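Stastow Arm Club Handbook
Section 6: Setting up the pouring task

Last revised 22 Feb 2026

Read section 5 first. If the arm has not been homed and the emergency stop has not been pressed and released at least once this session, stop reading and go and do that.

6.1 What the task is

The arm picks up a small cup of dry stuff, carries it over to a mixing bowl and tips it in. The Fledthorpe schools' competition calls this "kitchen assistance". We call it pouring. A child of four can do it, and you should keep that in mind when you write your report. A run that works shows that the arm can empty one kind of cup into one kind of bowl on one table. Claims larger than that will be sent back to you.

6.2 What you need

The arm, with the two-fingered gripper fitted
The head camera, plugged in and focused
One large steel mixing bowl
One small see-through plastic cup
Dry filling from the tub on the shelf (no liquids, no flour, no sugar)
The club laptop with the Cullum control program on it
A dustpan

The rules allow any cup "of household type". Some teams paint theirs bright orange so that the camera can find it. This is legal, and we think it says very little about whether the program works. Use the plain cup for all practice. If your program cannot see it, you need to know that in May and not on the day.

6.3 Laying out the table

1. Clear the table and wipe it. Old grains under the cup will make it rock.

2. Put the bowl on the left as the head camera sees it. It doesn't matter if part of it is out of view, as long as the near half of the rim shows.

3. Fill the cup away from the table and then carry it over. Don't top it up in place with the arm powered.

4. Stand the cup to the right of the bowl with a wide gap between them. The arm needs space to lift before it swings. Teams who put the two close together get faster times and then find that the program fails as soon as a judge moves anything.

5. Jog the gripper in from the right at slow speed, with the fingers open, and stop before it touches the cup. Compare the camera view with the one printed in this step. Yours need not match it exactly, but bowl, cup and gripper should be in the same order from left to right.
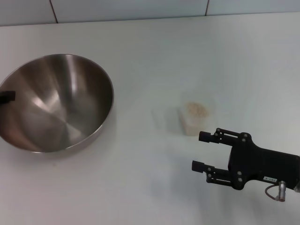 6. Save this pose as START. Give it your team's name as well. There are already several files called START on the laptop and they are not the same.

Caution: Keep hands off the table from this point on. The fingers are small but they close without warning if someone presses the wrong key.

6.4 Running a trial

1. Set speed to slow. The program offers "adaptive" speed. We have not found out what it adapts to, so leave it off.

2. One person holds the stop button and does nothing else.

3. Press Run. Let the arm finish unless it is about to hit something. Do not nudge the cup to help it.

4. Write down the result before you reset. A trial counts as a success only if the cup was lifted, tipped over the bowl and put back down standing. Grains on the table count as spillage and go in the log, however few.

5. Sweep up, lay out the table again from 6.3 and repeat.

Note: Do at least 23 trials before quoting a success rate. Three good runs in a row are not "100 per cent". We have had that on a poster and would like not to have it again.

6.5 Common faults

The gripper closes on air. The program has probably mistaken where the clear cup ends and the table begins. Change the lighting before you change the code, and write down what you changed.

The camera jumps to the bowl. Shiny steel throws back highlights and the program may take one for a target. Turning the bowl rarely helps. Moving the lamp often does.

The cup is squeezed out of shape. Lower the grip force by 2 steps and try again.

It worked yesterday. Check that the table has not been moved. If it has, do section 5 again from the beginning.

6.6 The Hứa add-on

The laptop also has the Hứa add-on, a learned model trained on 2,211 recorded pours, going by its own notes. You may use it in competition. Before you do, run it against the plain scripted version on the same layout, with the same number of trials, and put both results in your report. So far no team has handed in that comparison, and until one does the club takes no view on whether the add-on is any better.

Go on to section 7 for scoring sheets and packing away.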